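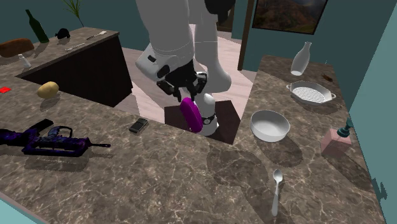

On the kitchen counter: something purple and a white cylinder with a thin black band.

The owner of Soline, a small mending and alterations shop on the main street of Wastorel, likes to start work before the phone does. By the time I arrived, a little after eight, she had already taken up two pairs of pants, eaten half a peach and put the kettle on for me, and she would not hear a word about sewing until I had chosen a cup.

She has been at it for 28 years, the last 20 of them in the same narrow room with the same north window. Before that she worked from her mother's dining table, which had to be cleared every evening at six, pins and all, so that the family could sit down to supper.

"I think that's why I'm tidy," she told me. "People come in and say, oh, what a neat shop, and I want to tell them it's only fear of my father finding a pin in the potatoes!"

She learned on her grandmother's coats. The old lady owned three good ones and wore them in strict rotation, and every fall the linings would need attention, first at the armholes and then along the hem. It was slow work for a girl of twelve, and she remembers being made to unpick a whole sleeve after she had rushed it to go swimming.

"I cried, I really did. Then I did it again and it hung beautifully, and my grandmother wore it to church and never said one thing about it. She just kept stroking the sleeve all through the sermon."

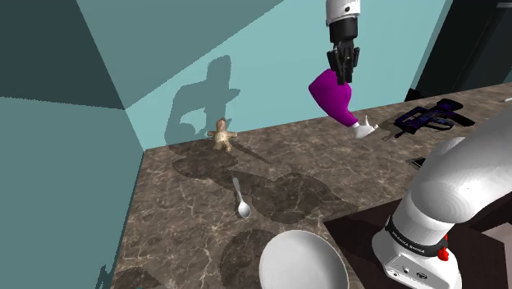 Page last changed in July

Most of what comes through the door now is zippers. Zippers and jeans, she says, with a rush of formal dresses in the spring and a smaller one before the holidays. She keeps 400 spools of thread on the back wall, arranged by color in an order that makes sense to her (the grays, for instance, live between the greens and the browns), and she can usually put her hand on the right one while still talking to you over her shoulder.

I asked whether people had gone back to mending, as one keeps reading. She took her time over that one, and poured us both more tea.

"Some have. I get young people with sweaters, and they want the darn to show, in orange or bright blue. I had to learn to do that. All my life I'd been trying to hide the thing! But they're so pleased when they put it on, and they come back with another sweater, so now I ask everybody, do you want to see it or don't you?"

She does turn work away. She won't touch leather, which she sends to the Rojanasak workshop over in Jerkier, and she won't take in a wedding dress with less than a month to go. She broke that rule once for a neighbor's niece, sat up until 2 in the morning with the beading, and says she could still find you the spot where she got tired.

There is a class now as well, one evening a week, four chairs around the cutting table. Beginners bring something of their own with a hole in it. The first lesson is threading a needle and the second is a running stitch, and after that it depends on the hole.

"They all apologize for their stitches," she said, folding my jacket, which I had brought along with a loose pocket and had not meant to mention. "I tell them to leave the crooked ones in and keep going. You can pick this up after lunch, if you're still in town."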